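Hall check before the film night, with my notes

I promised Nkechi Okonkwo I'd type this up before the next one, so I'm doing it with a cup of tea at half past ten at night and my shoes still on. It's the same list we always use for film and song evenings at the Ajayi Hall, only this time I've put my comments in properly and haven't just scribbled OK down the side.

1. Front doors and foyer – OK
Both doors open outwards and stay open on their hooks. The mat has been stuck down again and I couldn't get a toe under it, and believe me I tried.

2. Side exit by the piano – NOT OK, then OK
The piano was in front of it! I know the Dunon singers like to be near the window, but it's a fire door. Bukola Balogun and I pushed it back to its taped marks, and it has to stay there, even for the encore.

3. Exit signs – OK except one
The one over the balcony stairs flickers. It did light up when I pressed the test button, but I'd still like a new tube in it before December, when the place gets packed.

4. Seats – OK
The licence says 370 downstairs with the piano out, and please can we stick to that. Rows are clipped together in fours. Row G has a seat that tips you forward (I've sat in it, it's horrible), so I've tied a ribbon across it.

5. Aisles – OK
Clear when I walked them with the lights down. Last time there were coats and a cello case halfway along the left one, so could whoever's on the door have a quick look at the interval as well?
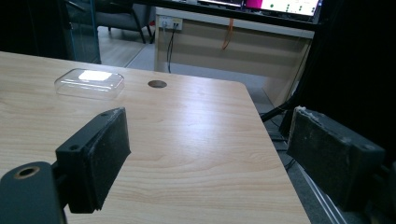 6. Projector – see comment
It's the old Brameck and it runs hot, so the vents at the back need a hand's width of space. Somebody had stacked programmes against them. I moved them to the ticket shelf. The hour counter says 2,721, and I've written that on the card in the lid so we can see how it's getting on. The lamp itself looked fine to me, but I'm no expert and Ladi Briggs is going to have a proper look.

7. Cables – NOT OK
The speaker lead crosses the top of the steps with one bit of tape on it. One! It wants the rubber cover over the whole length, and we do own one, it's rolled up under the stage behind the flats from Cestholm.

8. Stage edge – OK
White line repainted and very smart it looks too. Asabe Dauda walked it in her long frock and heels while I stood underneath feeling nervous. She says the spotlight still blinds her for a second when she comes on from the right, so we've agreed the first number starts with it at half.

9. Microphones – OK
All three tested. I sang a verse of something into each, which I thoroughly enjoyed, and I make no apology to anyone who was in the foyer.

10. Extinguishers – OK
Tags in date, pins in. The one by the kitchen had a scarf hanging on it. The scarf is now in lost property – green, quite nice.

11. Balcony – CLOSED
It's staying shut until the handrail is seen to. It moves if you lean on it, and people do lean on it, especially in the sad bits. The joiner's quote is 431 pounds, and Ifeoma Garba has the letter. With the 61 seats up there out of use we'll turn a few people away, I expect, but I'd much sooner that.

12. Kitchen – OK
Urn switches itself off as it should. Please don't fill it past the line.

Still to do, then: balcony sign, cable cover, handrail. I'll go round again an hour before the doors open, and if anyone wants to come with me and hold the torch I'd be very glad of it.

Shares 6
Comments 4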